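Subject: Re: [robotics-club] Gripper task for February: stand or no stand?
From: Till Kohlhase
To: robotics-club list

Hi all,

Great to see so many replies already! I'll answer the questions from the Wistemgate group first and then go on to the bit I'm really excited about.

> On the list last night the Wistemgate group wrote:
>
> We like the idea of a pick-and-place round, but our second-years
> are worried about the raised start. Everything we've practised so
> far has been flat on the table. Could the objects start on the
> tabletop, at least for the first go? Also, is the stand going to be
> fixed down, and do we lose points if we knock it? And can we still
> use the hand-held gripper for collecting demonstrations, or does it
> all have to be done on the arm?

Taking the last one first: yes, please use the hand-held gripper! It's by far the quickest way to get demonstrations. Our lot at Idisex collected more than 400 in one half-term, mostly after school between four and half past five, and the eleven-year-olds were every bit as good at it as the sixth-formers. Keep your movements slow near the object and start each run from a slightly different spot.

Now the stand. I'd very much like to keep it, and I'll try to talk you round. With everything flat on the table, you can get away with coming straight down from above and closing the fingers. Put the same object up on a thin rod and you have to think about where the fingers are coming from, how wide they are on the way in, and what the rod is doing meanwhile. Our pupils started arguing about approach angles within ten minutes, with pencils and rulers out, and I could hardly get them to go home!

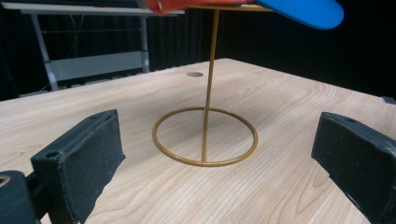

Approaching the gold stand with the fingers wide open.

As you can tell from the height of that rod, the objects sit well above the fingers if you come in low. Two of our pairs like to start down there and rise up on the way in, and the others begin level with the plate. I have no idea yet which will train better and I'm dying to find out. If your group tries both, do keep the recordings in separate folders so we can compare.

To the other questions:

The stand will not be fixed down. Touching it is fine. If it falls over, that run scores nothing, but you keep your remaining runs. Each team gets 10 runs, and the best 2 don't count extra or anything complicated like that, we simply add them all up.

Bright colours for the objects, please. Red-orange and blue have both worked nicely for us against the black curtain. Soft or hard is up to you.

For a gentler first go, how about a warm-up round with the objects on the tabletop, unscored? That gives the second-years a chance to settle in before the stand comes out. Shout if you'd rather have it scored at half points.

One more thing. The team who used Tusto for labelling last year, could you send me your settings file? Mine opens but all the run names come out blank. And has anyone heard from the Avcı workshop about the spare finger pads? I asked for four pairs and would happily share.

I'll put the updated rules up once Wistemgate have had a chance to answer on the warm-up.

All the best,
Till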